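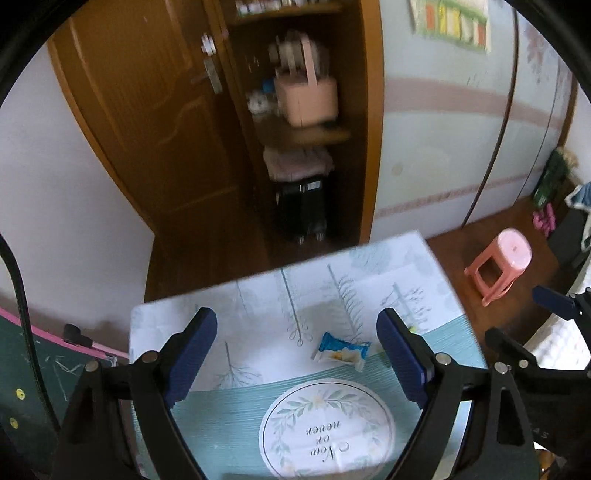
Bullamora Robotics Club: hand-held gripper work, second half-year

Oct 27, 2025 | Reading time: 4 min
Print this item | E-mail this item

The manipulation group has moved its data collection out of the workshop and into members' homes. The change was agreed in August, after the policy trained on bench recordings failed to transfer to any surface other than the bench. Tables with patterned cloths are now preferred. Wrapped snacks remain the standard object for the single-pick task, as the packets deform under load and the printed film gives the wrist camera something to track.

Hardware is unchanged from last term apart from the finger pads. The ribbed navy pads replace the smooth set, which let go of film packaging at low closing force. Members fitting the new pads should check the finger screws before each session and again at the end. Two pairs worked loose on the Lurklow unit and the resulting play showed up as jitter in the width signal. Use the low-strength threadlocker in the grey drawer. The other one will have to be drilled out.

Session procedure, as revised by Etelka Bodnár:

Start with the fingers fully open and both pads visible to the camera. Hold for five seconds. Approach from above, close on the short axis of the packet, lift, and set down at least one hand-width from the starting position. Open fully before withdrawing. Keep the cable on the outside of the forearm – it has been pulled from its socket more than once on the return stroke. A take with a dropped packet is kept and labelled as a drop. Do not delete it.

Each member is asked for 40 takes per location. The shared set stands at 401 usable takes, which is enough for a first training run but weighted heavily towards plain tabletops. Hanna Malinowski is handling the labels and would like files named by household and surface, without spaces. Files named "test final" will be returned to the sender.

The trained policy will be run on the Odukoya arm, which uses the same finger geometry. Its mount still needs a new adaptor plate. The first print was undersized at the bolt circle and the second warped off the bed. A third is being cut from aluminium at Grisholm, with no delivery date yet.

Gripper units may be borrowed for up to four nights. Sign the book, take the charger, and return the unit in its case with the fingers closed.

We use cookies to remember your newsletter preferences. Manage settings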